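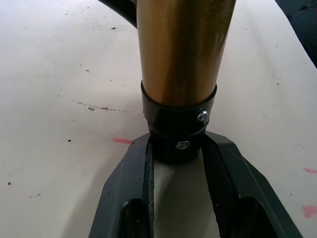
Loose tube in a black collar, and reddish marks on a cream table

Posted by Nadja Baumgartner, 23rd August
Viewed 358 times

Two things from the same room, so I'm putting them in one post.

First, I have a metal tube with a bronze-gold finish that sits in a black collar. The collar has two Phillips-head screws, one higher up and one lower down, and they don't line up with each other. The tube turns a little when I twist it by hand. Do I tighten both screws, or is one of them there for something else? I don't want to scratch the finish, because the colour would be hard to match.

Second, the table has a light cream top, matte, and it has picked up a few faint reddish marks near the front. I've tried dish soap and warm water. They got lighter but they didn't go.
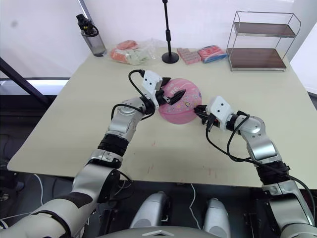

The cream table with the pink round thing on it. The marks are near the front.

I don't know what the top is made of. There's no label underneath and the store didn't know either.

Balthasar Egger

Tighten both, but a bit at a time. Quarter turn on one, quarter turn on the other, then check. If you do one right up first it can pull the tube off centre. Use a screwdriver that fills the cross properly or you'll chew the heads. If the tube still turns after that, back both screws out, wrap one layer of thin tape around the part that sits inside the collar, and put it back together. The tape won't show.

Don't use glue. I did that on one of mine and had to cut it apart in June.

Engelbert Lehner

magic eraser

Theresia Hauser

Go easy with the eraser sponge. It's a fine abrasive and on a matte top it can leave a shiny patch that looks worse than the stain. Try it on the underside first.

I'd start with baking soda and water mixed to a paste. Leave it on the marks for 7 minutes, wipe it off with a damp cloth and dry it. Do that up to 4 times before trying anything stronger. If it's ink or marker, a little rubbing alcohol on a cotton bud usually lifts it, but again, test it somewhere hidden. No bleach, it can turn a cream surface yellow.

I agree with Balthasar about the screws.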